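Okside grasp rehearsal

From Prultbridge Open Reference, the free robotics encyclopedia

Okside grasp rehearsal (often just "Okside," and in older notes "the Okside trick") is a method for teaching a robot arm to pick up objects by having it practice the approach far more often than the grasp itself. It was developed by Bláthnaid Rafferty and Saoirse Dolan at the Prultbridge workshop and is used mainly with arms that carry a small camera at the wrist. The name has no agreed meaning. Rafferty has given two explanations of it, and they contradict each other.

Contents
Background
Method
Training data
The Prultbridge trials
Results
Object sets
Criticism
Variants
See also

Background

Most learned grasping systems are trained on demonstrations. A person guides the arm to an object, closes the gripper, lifts, and puts the object down somewhere. The recording is stored with a label saying whether the lift worked, and after enough of these the system is expected to have picked up the general idea.

Rafferty's complaint about this was practical. When she went through the failed runs from an earlier project, Hayashi, she found that the closing of the fingers was rarely to blame. By the time the fingers closed, the arm had already arrived in the wrong place, or in the right place at a silly angle, and the rest was a formality. The Hayashi controller was quite good at squeezing. It squeezed a great deal of air.

Dolan, who had written most of the Hayashi controller, took this well by her own account. The first version of Okside was put together in January as a patch to that controller and was meant to be thrown away. Large parts of the patch are still in use, including a settings file with "temporary" in its title.

Method

Okside splits a pick into an approach and a close. The approach covers everything from the first sight of the object to the moment the arm decides it is in position. The close covers the rest. The two are learned by separate networks that share the camera input and little else.

During training the arm makes many approaches to the same object and breaks most of them off before touching it. Each broken-off approach is called a rehearsal. After a rehearsal the arm backs away to a new starting pose, chosen at random within limits, and comes in again. Only one approach in 9 is allowed to run through to a grasp.

The result of that grasp is then used to score the rehearsals that came before it. A rehearsal that ended close to the position of a successful grasp is scored well, and one that ended near a failure is scored badly. Rehearsals that ended near neither are kept but given little weight. Dolan's notes call these "tourists."

Scoring depends on the object staying put between grasps. If the gripper nudges it during a rehearsal, every later score in that group is suspect. The standard procedure compares views taken from the same parked pose before and after the group, and the group is dropped if the object has shifted. Round objects lose the most groups this way, which came as a surprise to few people who have owned a table.

Training data

A standard Okside set contains 1425 approaches, full grasps included. The number was not chosen for any mathematical reason. It is how many had been collected when the first disk filled up, and later sets were kept at the same size so that they could be compared with it.

Each approach is stored as a sequence of wrist camera views, the joint positions of the arm, and the opening of the gripper. No outside camera is used. Rafferty considered adding one and decided that a second viewpoint would let the network get away with ignoring the first.

Tabletops are wiped when someone thinks of it. This has been defended as a source of useful variety, since a network that has seen crumbs and scuffs in training is less likely to drive toward one later. An early network trained on a freshly cleaned table did exactly that, closing with great care on a pencil mark.

The Prultbridge trials

The method was tested at Prultbridge against the original Hayashi controller, on the same arm and with the same gripper. Each system was given 600 picks. Objects were placed by hand, singly or beside others, and the operator placing them was not told which system would run next. In practice the operator could usually guess. The Hayashi controller makes up its mind early and moves fast, while Okside hesitates on the way in, sometimes visibly changing its mind about which side to come from.

A pick counted as a success if the object left the table and stayed in the gripper until the arm reached its parked pose. Dropping it after that was recorded separately under "manners."

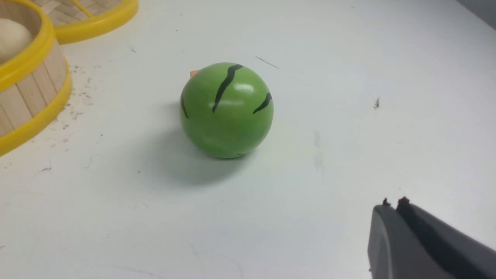
Trials were run in blocks, with the object set changed between blocks and the starting pose changed before every pick. A block was stopped early only if an object left the table altogether. The written protocol did not say what to do about objects that left the table and were then found under a cabinet the following week, and those runs were eventually thrown out by agreement.

Results

Okside did better than the Hayashi controller on every object set in the trials. The gap was widest for objects that give the approach little to work with, such as smooth balls, which look much the same from all sides and so offer few hints about a good angle. It was narrowest for flat things like lids, where both systems did poorly and for the same reason: the fingers could not get under the edge, however nicely they had been brought to it.

The gain came almost entirely from the approach network. When Dolan paired the Okside approach with the old Hayashi close, the results hardly moved. When she paired the Hayashi approach with the Okside close, they fell back to where they had started. She has described this as the most expensive way yet found of proving that Rafferty was right about the squeezing.

The cost is time. An Okside pick takes longer than a Hayashi pick, mostly because of the hesitation on the way in. Attempts to train the hesitation out have so far trained some of the accuracy out along with it.

Object sets

The trials favored toy food and small kitchen items. They are cheap, come in awkward shapes, and can be replaced without a purchase form. Painted markings were found to matter more than expected. Stripes on a curved surface change shape as the camera moves, and the approach network seems to use this to judge distance. Plain balls of the same size were harder for it.

Criticism

The usual objection is that Okside works only when the object holds still, which rules out a fair amount of the world. The authors accept this. A second objection is that breaking off most approaches wastes robot time that could be spent on real grasps. Rafferty's reply is that a real grasp disturbs the object and has to be followed by a reset, and that in the time it takes a person to reset the table the arm can rehearse repeatedly without bothering anyone.

It has also been pointed out that the trials compared the method with a controller written by one of its authors. Dolan has said that she is willing to be beaten by somebody else's controller too, if they will send it.

Variants

Zavow is a later version for grippers with more than 2 fingers. It keeps the rehearsal scheme but scores the final position of each finger separately. It is slower to train and has a longer manual, most of which concerns installation.

A "no-touch" variant, in which the full grasps are replaced by a simulated close, was tried briefly. It produced an arm that approached objects beautifully and had unrealistic expectations about friction.

See also

Approach planning
Hayashi controller
Wrist-mounted cameras
Zavow

This article was last edited on 2 Dec 2025. The section on criticism needs more sources.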